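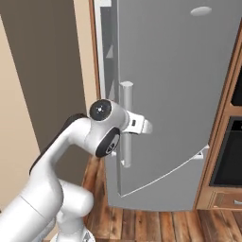

Household chores by machine: gallery

Ornthorpe Appliance Trials, kitchen section. Last revised 6 December 2018.

This page collects the tasks in our kitchen set, with short notes on how far each has got. The question we are asked most is whether a machine can do ordinary housework yet. For single, well-defined actions in a known room, sometimes. For a whole chore from start to finish, no.

Opening the fridge, simulated kitchen
White arm, parallel gripper, vertical bar handle. The fingers are at the middle section of the handle and the upper door stands slightly open. The bar suits a two-fingered gripper because it can be approached from a wide range of angles. Recessed grips are a separate task and score much lower.

Why a door counts as hard
A hinged door fixes the path of the hand. If the arm pulls in a straight line the fingers slip along the bar or the wrist takes the load. The controller has to estimate the hinge position and follow the arc. Door seals add a high force at the start that drops away at once, and our simulator models this poorly.

Scoring
Each task is run 100 times with the starting position of the arm varied. A run passes if the door reaches the set angle within 37 seconds and the grip is held throughout. A door that swings open after the fingers have let go is marked as a fail. This is stricter than the Bedanmont rules, so the two sets of results should not be compared directly.

Training runs
The Wendier controller was given 1000 practice openings before scoring. The Demirtaş controller uses a hand-written path and needs none, but must be told where the hinge is. Both were tested on the same 3 door widths.

Not yet attempted
Taking an item from a full shelf. Closing the door with something in the gripper. Wiping up a spill.

Changes since October
Hinge friction raised on all doors. Time limit shortened. Earlier scores have been moved to the archive and are no longer listed with the current ones.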